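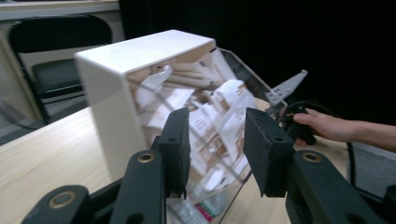
White box on the table, with the bag of paper tubes and printed sheets coming out of the open side.

Search tickets Enter keyword or ticket no.

Rollville Rink — scoreboard and game clock log
Opened by: Guðlaug Oddsson
Status: Fixed, watching

30 Jul 2021
Home side penalty clock freezes at 2 minutes when a second penalty is added. Game clock keeps running fine. Happened 3 times in the under-15s game.

Restarted the Rulent controller at the break. Same again in the third period, so we ran penalties off a stopwatch and the refs were terrific about it!

Reply, Þröstur Dalsgaard
Great notes, thank you! Is the away side doing it too? Please check the penalty slot setting — it should be 2 per team.

Guðlaug
Away side is perfect. Home was set to 1! Changed it, saved, ran 40 test penalties with the kids yelling out jersey numbers. Every one counted down and cleared. So happy with this!

Þröstur
Love it. Save that as the default or it'll drop back after a power cut. Leaving this open until the October tournament.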